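4.2 House rules for handheld collection

The rules in this section were written in the usual order, which is to say after the events they forbid. When collection began at Clullden in August we had a single rule, "be sensible", and it survived until the Monday of the second week. Its replacement runs to two pages, most of them drafted by Pavithra Kaimal, and applies to anyone holding a pair of grippers, authors included.

The first rule concerns furniture. An operator may push, pull or turn a chair, but both grippers stay in the operator's hands until the episode is closed, and the marker cubes must not be covered by a sleeve or a cable. Of 1344 episodes recorded under the old arrangement, we kept 664. Most of the rest were lost to hidden markers, a fault that takes a second to commit and an afternoon to find.
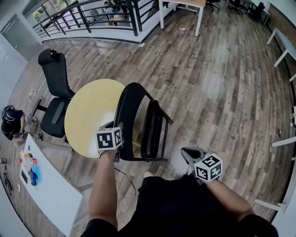 Figure 6. Chair task with two handheld grippers, each carrying a marker cube. Left gripper at the top rail.

The second rule concerns other people. Our first draft asked for a clear space around each operator, a request that Satish Rana described as charming. Offices contain colleagues. The present wording asks operators to look before stepping back, and to stop if anyone comes within arm's reach. Stopping costs one episode -- not stopping has, on one occasion, cost a mug.

The third rule limits a session to 90 minutes. Operators told us they could go on for longer, and the recordings told us otherwise. Under all three rules we collected a further 1175 episodes, which were checked by Dzifa Agyeman and Subira Kirui working separately. Where they disagreed, the episode was dropped. We considered a more refined procedure and found that it mostly produced meetings.

Cable routing is left to the operator and remains the least settled part of the document. We return to it in Section 5.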